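Play Kitchen Sorting – Project Report
Design for Early Learning, Mogensen Hall
2025-11-11

Question
Does a toy kitchen set get tidied faster when the dishes have clear colors? We picked this because the play corner at the Tokalano center is a mess by lunch. Every day.

What we used
One mixed set of toy dishes and play food, bought used in August. Plates, bowls, a pot, a colander, fruit. Also a ketchup bottle, which kids kept asking for. White table, plain, so colors stand out. Bins from Keritz – fine, but the lids crack.

Method
We dumped the set out, said "put the food on the dishes," and started the timer. Then the same thing with bins. 5 sessions, 20 minutes each. Wrote down every item placed and where it went. Total was 214 placements, not counting things that landed on the floor (we should of counted those, too late now).

Results
Fruit was easy. Strawberries went into bowls almost every time. Orange slices were less clear, they ended up on plates, in the pot, anywhere. The ketchup bottle was the real problem. Too long for the small bowls, rolls around, so it usually got laid on a plate. Some kids stood it up next to the plate, which we had to score as "other."

Colander vs. pot – mixed up a lot in the first session, less after that. Might be the colors, both greenish. Might be that hardly any of the kids had a word for colander.

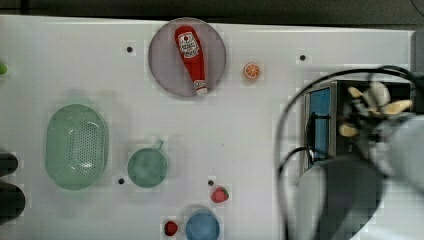 Fig. 1. Table layout with ketchup bottle on the plate, strawberries and orange slice still on the tabletop.

Problems
Sessions not all the same length of time after snack. Two of us scored differently for the first 6 trials and we had to redo the sheet. Bowls too close in size.

What we would change
Swap one of the green dishes for a diffrent color. Add picture labels on the bins, we have a draft from the Fumavico template but didn't get to print it. Score floor items. More sessions if we can get the room.

Raw tally sheets are in the class folder, second tab.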